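Small Kitchens, Big Claims: Does a Compact Kitchenette Need a Tidying System?
Student project report, Home and Interior Studies
Joni Vainio

Background

The course asked each of us to pick a piece of advice from the home organizing world and check whether it holds up. I picked the "clear counter rule," which says that a small kitchen works only if every object goes back to a fixed place after each use. The version I tested comes from a printed guide by Grunley, a storage planning firm, and it promises that a kitchenette can be reset in nine steps. I had my doubts before I started and I should say so up front. Guides like this are usually written by people who sell boxes.

The kitchenette used for the project is a Tolell unit, the shortest they make. Koskela, my project supervisor, approved it on the condition that I did not buy any organizers.

What counts as clear

The guide never says what "clear" means. Is a sponge by the faucet clutter? Is a dish rack? I ended up writing my own definition: a counter is clear when you can put a cutting board down on either side of the sink without moving anything first. Grunley's definition seems to be that it looks good in the brochure.

The sink matters more in this than I expected. It is a single square stainless steel basin, and it takes a real bite out of the working surface. The guide treats it as neutral ground. I don't agree. In a kitchen this short, whatever gets left in the sink might as well be on the counter, so I counted the basin as part of the surface to be kept clear.
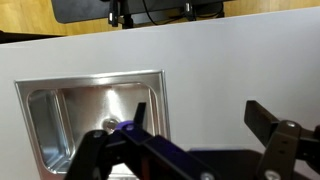 Method

I kept a log through October. Each evening at 20:00 I wrote down what was on the counter, what was in the sink and how many minutes it took to get back to clear. For the first half of the month I followed the nine steps in order. For the second half I ignored them and put things away in whatever order I liked. I ended up with 20 usable entries, fewer than planned, because I missed several evenings and threw out the ones I filled in from memory the next day.

Results

The nine steps did not save time. Most evenings the two methods came out level, and on the longer evenings the steps were slower – mainly because step four sends you back to wipe a surface that step seven has you put things on again. The slowest reset took 40 minutes and that was with the guide open beside me.
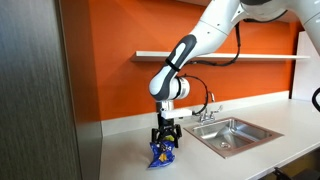
Snacks were the category the guide handled worst. It has a full page on spices and another on mugs, but packaged food gets one line: "decant where possible." Decanting a bag of chips into a jar so that you can eat it an hour later makes no sense to me. A crumpled blue snack bag on a white countertop is the first thing anyone notices, and it takes a few seconds to move. I logged bags as a separate item after the first few evenings, and they came up again and again under both methods. The long floating shelf on the orange wall would hold them easily, though Grunley wants open shelves kept for "display."

Problems with the project

One kitchenette and one person keeping the log is not much of a test. I also knew which method I was using and which one I wanted to lose. Grarnevo, who make the timer app I used, round every reading up to a full minute, so short resets look longer than they were. That affects both halves of the month equally, as far as I can tell.

Koskela asked whether I would have kept the counter this tidy without the log. Probably not. Writing it down every evening may have done more than either method, and I have no way of separating the two with the entries I have. A second month with no log and a few unannounced checks would be the obvious follow-up.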